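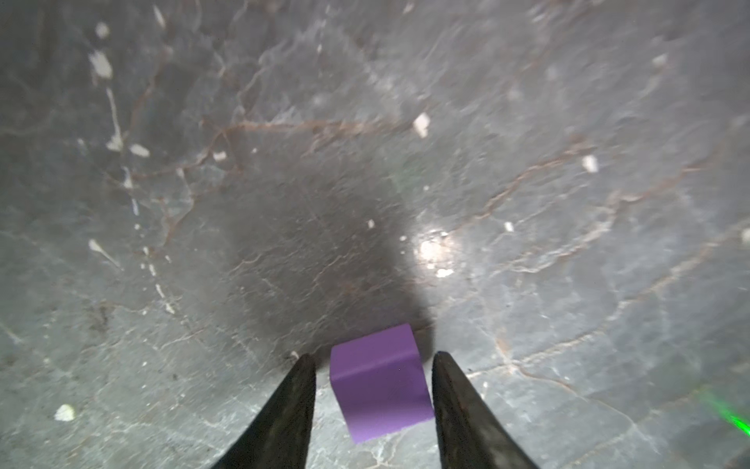 Skoltska says the speed limit is what you check first, before you even look at the fingers. Fine, but which speed? That reply was on my other thread and it got closed before I could ask.

So starting over. Small arm, two finger gripper, picking up blocks off a stone floor. We're writing house rules for people who run it and I'm stuck on three things. How slow should the last bit of the approach be? Does anyone need to stay out of reach when it's only a light block? And do shiny floors need their own rule or am I overthinking it? Wrist camera is on the arm the whole time. I've read the manual twice and it just says "reduced speed", no number.
posted by Bistetham, July 20, 2022

Hudoria
Ok quick one, on my phone.

Speed – we use 200 mm per second for moving around with a person nearby, 50 for the final approach. Those are our numbers, from our own risk assessment, not out of any standard. Yours could come out lower. Write down how you got it, otherwise the next person just bumps it up.

Light block doesn't matter. The arm is what hits you, and the fingers are what pinch you. Look at the whole thing – arm, gripper, part, floor, where the person kneels. Floor work is worse in my opinion becuase faces and hands end up low. Nobody reaches in while the fingers are open over a part. Stop it first, properly stopped, not paused in the software.

Stop button within reach of whoever is watching. Test it at the start of every shift.

Shiny floor: yes, write a rule. Glare moves when the lights change. Ours says if the camera view has a bright spot next to the part, a person confirms the pick before the fingers close. Same for the arm's own shadow. Takes 6 seconds maybe.

Also leave a gap between fingertip and floor. We had 8 mm in the rules, and then let people go lower only with the force limit turned down.

Wallner
just go slow and use common sense, never had a problem with mine

Skoltska
Sorry, didn't see the other thread got closed. I meant the speed at the fingertips, not the joint speed on the screen. People mix those up all the time. A long reach with a small joint speed can still be quick at teh end.

Agree with most of Hudoria's. Would add: redo the assessment if you change the fingers. Pointy tips and wide flat pads are not the same hazard. We swapped ours in May and had to redo half the sheet.

Wallner – please don't put "common sense" in a written rule. You can't check it.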